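Is the Flutico hand-held gripper kit worth it for bed making and laundry tasks?

Posted in Home Robotics Help

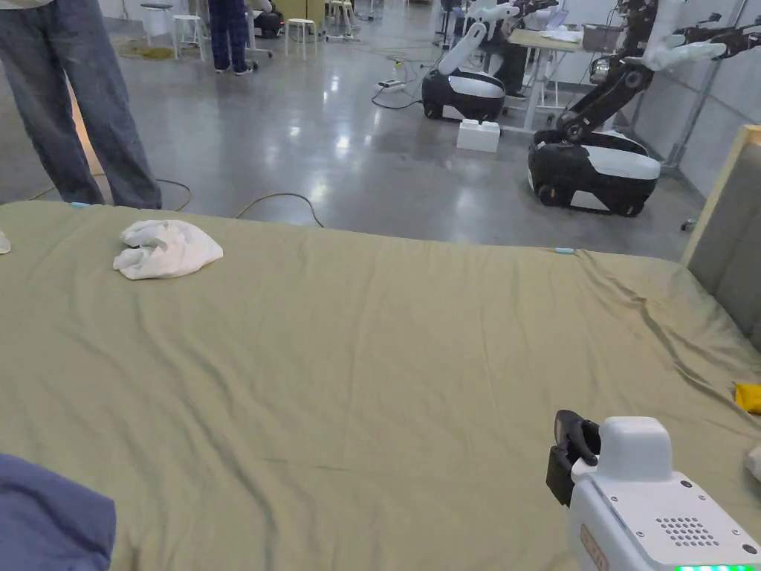
I have been going back and forth on this for weeks, so I hope you'll bear with me! We run a small workshop in Drendberg and want to teach our two wheeled arms to straighten sheets and fold small cloths. Flutico sells the hand-held gripper on its own or as a kit with software and a year of support, and the kit is 400 dollars more. My worry is cloth. A big sheet creases the moment you touch it, and we already clip ours along the far edge so it stays put. Has anyone used the kit for this sort of work, and did the support plan earn its keep? We'd like to order in January if the answers are kind.

Themba Mahlangu

Hello Themba, and welcome! We bought the kit last spring for much the same job, so let me tell you how it went for us (I do go on a bit, sorry). The gripper itself is lovely to hold, and my wrist only started to complain after a long afternoon. Small cloths were easy. We recorded 300 tries with those and had something usable. The full sheet was another matter, and we were at 963 before the arm could pull a corner flat without dragging the rest along with it.

Support was good to us. I wrote to them twice about the finger slipping on thin cotton, and both times I had a real reply by the next morning. If you're new to the software, I'd pay for the first year and then let it lapse. Do ask whether the mount fits your arms before you order. Ours needed an adapter from Tlapale, and that took ages to arrive.

Keep the clips on while you learn, too. You can take them off one at a time later, and it's a much gentler way in.

Grulisholm

just get the gripper by itself, the software is a free download anyway. never used it on sheets though, only towels

tlc_bench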